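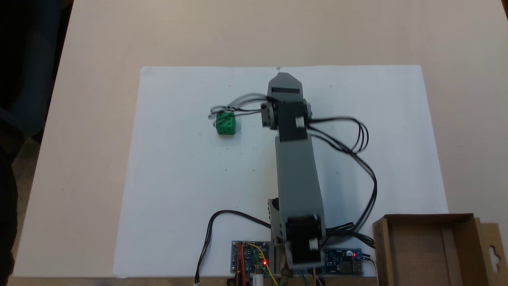 Rafail Andreadis reports that his Lisar arm twitched once at power-up and then ignored every command, and asks whether the kit needs a separate supply. It does. The servos should not draw from the controller's USB line. The wiring and centering steps below cover his case.

Lisar > Guides > Desktop Arm > First Power-Up

July — by Dagný Vestergaard

Before you start

Tape a sheet of white paper to the table and set the base at the middle of one long edge. Keep both boards beside the base, clear of the arm's sweep.

Wiring

1. Disconnect all power.
2. Run the servo supply through the power module. Connect its ground to the controller's ground. A missing common ground produces the single twitch described above.
3. Plug in the servos from the base up. Leave a loop of slack at each joint.
4. Apply power. Each board should show a red LED. If either stays dark, stop and recheck step 2.

Centering

Open the Stosness utility and send 387 to every channel. This is the kit's neutral value. If a horn is more than one spline off, remove its screw, reseat it, and send 387 again.

Do not exceed 732 on the shoulder channel. The bracket meets the base before the servo reaches its own limit.

First pick

Place a die on the paper beside the arm. Set the move time to 200 ms per step and jog the gripper over it. Close in increments of 8 until the die holds. Save the pose — the utility does not save on exit.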